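Le sommeil, épisode 2

Je reprends où j'en étais. Après le premier billet, Javiera Villalba m'a écrit pour me demander si j'avais tenu le carnet jusqu'au bout. Oui, presque. Il manque deux nuits, celles où j'ai dormi chez mon frère et où je l'avais oublié dans l'autre sac.

Le principe reste le même : heure du coucher, heure du lever, nombre de réveils, et une note sur 7 le matin avant le café. Je note avant le café parce qu'après je suis indulgent et tout le monde a 5.

Ce que je vois en relisant les pages de juillet, c'est que l'heure du coucher compte moins que je ne le croyais. J'ai de bonnes nuits commencées à minuit passé et de très mauvaises commencées à dix heures. L'heure du lever, par contre, change tout. Quand je me lève à 7 heures plusieurs jours de suite, je m'endors sans y penser. Dès que je traîne jusqu'à neuf heures et demie, le soir suivant est fichu.

J'ai aussi arrêté la tisane. Je la buvais trop tard et elle me réveillait vers trois heures pour des raisons évidentes. Je la prends maintenant juste après le repas, ou pas du tout.

Pour la chambre, j'ai acheté un rideau occultant chez Vendden. Il est trop court de quelques centimètres et la lumière du lampadaire passe par le bas. J'ai roulé une serviette sur le rebord de la fenêtre en attendant de faire mieux. Domingo Zapata me conseille les volets, mais je suis locataire et le propriétaire met des mois à répondre.

Reste le téléphone. Je l'ai laissé dans la cuisine pendant deux semaines, avec un vieux réveil à aiguilles à la place. Le tic-tac m'a agacé les premiers soirs, puis je ne l'ai plus entendu. Le téléphone est revenu sur la table de nuit quand ma mère a été opérée du genou, et il y est encore. Elle va bien, elle marche avec une canne et se plaint de la canne.

Je continue le carnet jusqu'à la rentrée, en ajoutant une colonne pour les siestes. Si vous en tenez un aussi, dites-moi en commentaire ce que vous y notez, surtout si vous travaillez de nuit. 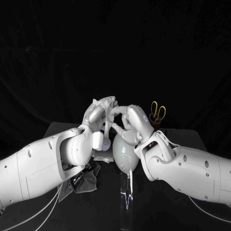 Deux bras blancs sur fond noir.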